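Sorting the shirts, part two
15 Feb 2026

I started on the bedroom closet last week and got as far as the top shelf. The rest has been sitting on the bed since, and I've been moving it to the chair every night and back again every morning. Today I did the T-shirts.

My rule is simple. If I wore it since August, it stays. If I didn't, it goes in the bag for Khrystyna, who is collecting for the clothing swap in Groltthorpe. Anything with holes gets cut up for rags.

I work on top of the quilt. I lay each shirt out flat, pull the sleeves straight, fold the sides in and then fold it up from the bottom. The blue one with the dark lettering took a few tries. The print is stiff and the shirt doesn't want to bend where I need it to.
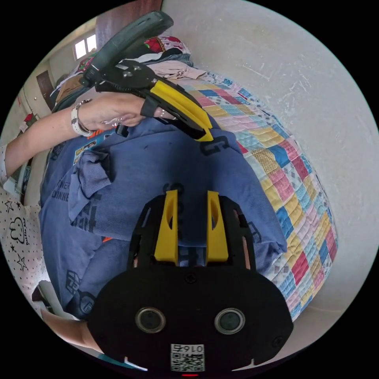
What stayed

The blue shirt stayed. So did the gray one from Stasico, even though the collar is going, and both of the long-sleeved ones I wear under a sweater. They're in the second drawer now, standing on edge so I can see them all when I open it. Isabelle does hers that way and I finally copied her.

What went

7 shirts went in the bag, plus a pair of shorts that never fit right. Two more were past saving and are under the sink with the rags.

Sweaters and pants are next. I also need a new drawer liner, as the old one has come loose at the back and catches whenever I push the drawer shut.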